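How a Woodblock Print Gets Its Colors

A woodblock print is a picture made by pressing paper onto carved, inked wood. The same wood can be inked again and again, so one design can become many copies. This page explains how a print with several colors is made. It covers the water-based method, which uses a brush to put color on the wood and a hand pad to press the paper.

Words to know

Block: a flat piece of wood with a design carved into it.
Relief: the part of the block left standing after the wood next to it is cut away. Only the relief prints.
Pigment: a colored powder. Mixed with water and a little paste, it becomes the printing color.
Registration: lining up the paper so that every color lands in the right place.
Edition: all the copies printed from one set of blocks.

The key block

Work starts with a drawing on thin paper. The drawing is pasted face down on the block, so the lines show through backward. The carver cuts along both sides of every line and then clears the wood between the lines. The drawing is used up in this step. What remains is a block with raised outlines. It is called the key block, and it usually prints in black or dark gray.

A design must be backward on the block to be the right way around on paper. If there are letters in the picture, they are carved backward too. You can check this by pressing a rubber stamp on paper and comparing the stamp with its mark.

The color blocks

A carved block normally prints one color at a time. A picture with red, blue and yellow areas can use three color blocks and one key block. To plan them, the printer makes several copies from the key block and marks one color area on each copy. Each marked copy is pasted to a new block, and everything outside the marked area is cut away.

Both sides of a board can be carved, which saves wood. Two small areas of different color can also share one side if they are far enough apart to be brushed separately.

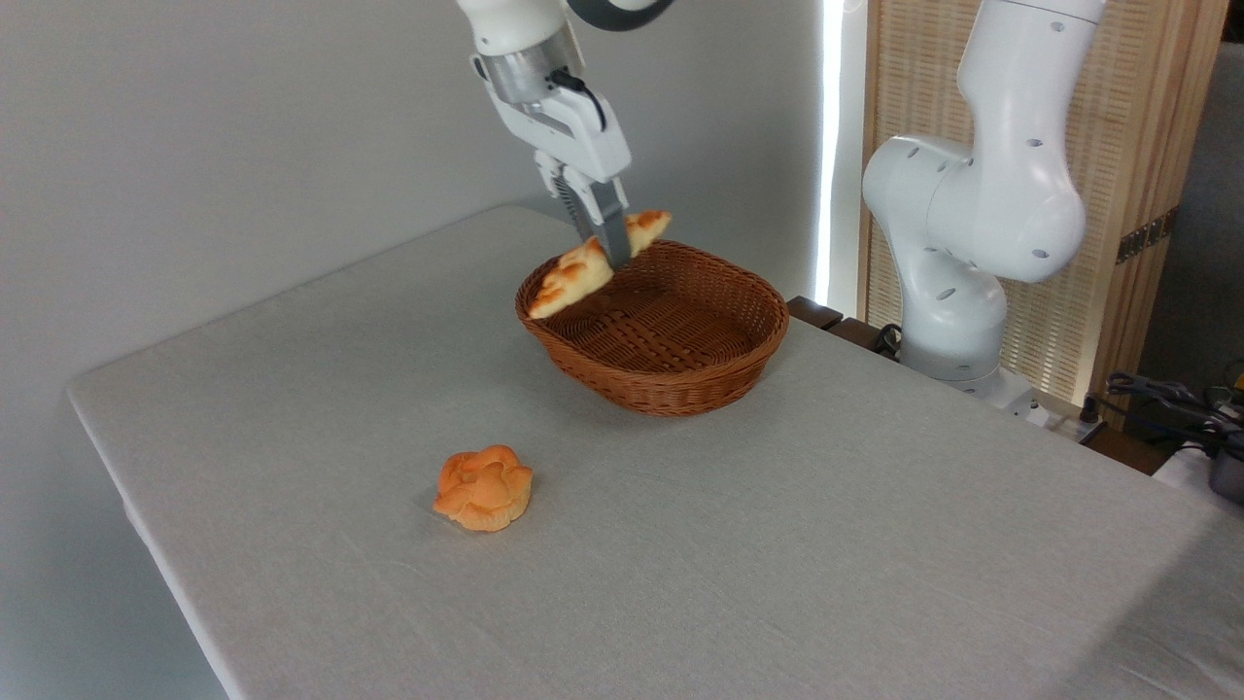

Registration marks are carved into every block in the same position. There are 2 of them: a corner shaped like the letter L, and a short straight bar farther along the same edge. The printer sets the corner of the paper into the L and rests the edge against the bar. If a mark is off by the width of a pencil line, a thin white gap or a dark overlap will show between the colors.

Printing

The paper is dampened before printing. Damp paper is softer and takes up color more evenly. It also stretches slightly, so it has to stay equally damp until the last color is done. Sheets waiting to be printed are kept in a stack under a damp cover.

For each color, the printer brushes pigment and paste onto the relief, lays the paper down in the marks, and rubs the back with a flat round pad. Then the sheet is lifted off. All the sheets receive the first color before the block is changed.

The Trumport Print Room printed a harbor picture, "Boats at Tretside," in an edition of 40. The finished sheets were hung for the May display in the Gillies Gallery. The amount of rubbing can be worked out from the number of passes. One pass means one sheet pressed once on one block. Spoiled sheets count as well, so the total for the harbor picture came to 264 passes.

Fading one color into another

A sky can be dark at the top and pale lower down, even though it comes from a single flat block. The printer wipes the block with a wet cloth, puts pigment along one side only, and moves the brush back and forth across the block. The water thins the pigment as it spreads. Wood grain does not cause the fade, and no extra carving is needed. Each sheet must be brushed this way separately, so two prints in an edition may have slightly different skies.

Try it

Jendau foam sheets can be used in place of wood. Press lines into the foam with a blunt pencil. The pressed lines will stay white and the raised foam will print. Roll on a thin layer of washable paint, lay paper on top, and rub with the back of a spoon. For a second color, wash the foam, let it dry, and press down the areas that should keep the first color. Put the paper back in the same position before printing again. Tape two strips of cardboard to the table in an L shape to hold the corner.

Page updated 2020-04-20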